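Tablero de arce Holton: lo que opino después de meses dándole tute

Tiempo de lectura: 2 min

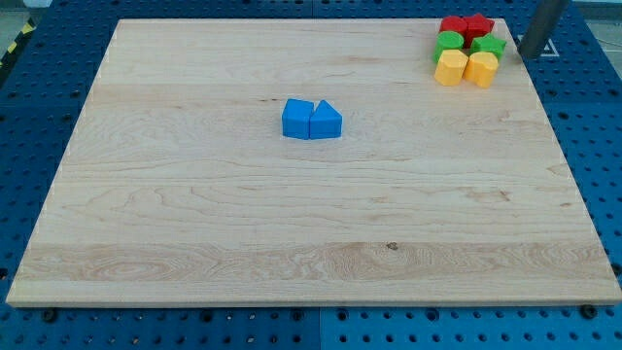 Por qué acabé comprando un tablero suelto

Yo iba buscando una mesa de juegos para mi hijo, de esas bajitas con cajones, y todas me parecían carísimas o feas (o las dos cosas). Al final me hice con un tablero de arce de Holton y lo puse encima de la mesa azul perforada que ya teníamos. Me costó 115 euros, más 15 de envío, y llegó en enero muy bien embalado, con cartón doble en las esquinas. ¡Pesa lo suyo, avisados quedáis!

La madera

Es muy clara, tirando a crema, y la veta es una preciosidad. Tiene unas ondas larguísimas y algún remolino que me quedo mirando como una boba mientras se enfría el café. Parece hecho de varias tiras unidas a lo largo, así que el tono cambia un poquito de una franja a otra. Hay una bastante más clara que el resto y con un nudito oscuro. A mi hermana eso le parece un defecto, a mí me encanta, y si sois de los que quieren todo uniforme preguntad antes en la tienda, que cada pieza sale como sale.

Con los bloques

El uso número uno en casa son los bloques de colores. Los azules de madera, el cuadrado y el triangular, se juntan y ya tienes una casita, y sobre una madera tan clara los colores resaltan muchísimo. También hay un cilindro rojo y una estrella roja, que es la pieza por la que hay peleas. Se construye bien porque el tablero es plano de verdad, lo comprobé con la regla nada más sacarlo.

Lo que menos me gusta

Las instrucciones de cuidado son media hoja y no dicen qué aceite usar. Escribí y tardaron una eternidad en contestar, aunque luego fueron majísimos. Y el tablero no trae nada para que no resbale, así que le puse dos tiras de goma de la ferretería Meireles y listo.

Antes estuve mirando el de Takeo, que costaba 140, y me echó para atrás el acabado brillante. Si lo vuestro es el brillo, a lo mejor os compensa.

¿Lo volvería a comprar? Sí, y con la misma veta si pudiera elegir.

15 compartidos · 2 comentarios

Contacto · © 2020 Kendedport · Volver arriba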